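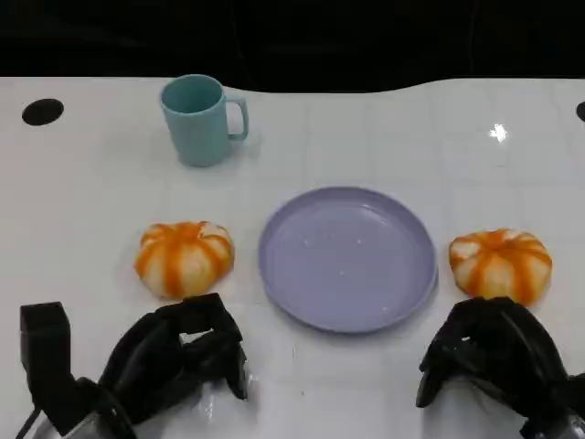

My aunt in Tastville asks me every May if a machine can already wash up after the family dinner. I work with machines at a small packing shop, so she believes I must know. My answer is still no, and I think people who sell these things should say it more loudly. Take a table with one mug, one plate and two small striped pumpkin-shaped things on it. For a person this is hardly a chore. For two black grippers it is several different problems, because the mug has a handle on one side, the plate lies flat, and the pumpkin-shaped things are round and have grooves.

At our shop we tried a sorting arm from Andness for 19 days. It moved 346 boxes in its best shift, and I was glad to have it. But the boxes were all of one size. When we gave it mixed goods, it managed 299 and a colleague had to stand next to it the whole time. I do not call this help. I call it a second job for my colleague.

A kitchen is worse than mixed goods. Nothing is in the same place twice, and a plate may be under a spoon, a towel or a child's drawing. My aunt puts away her dishes while talking on the phone.

I am not against these machines. I would buy one if it could clear a table in a house it has never seen, with no engineer in the next room. Until then I ask for honest words in the brochures, and for prices that a shop like ours can compare with a wage.

Solomiia Bondarchuk
4 February 2021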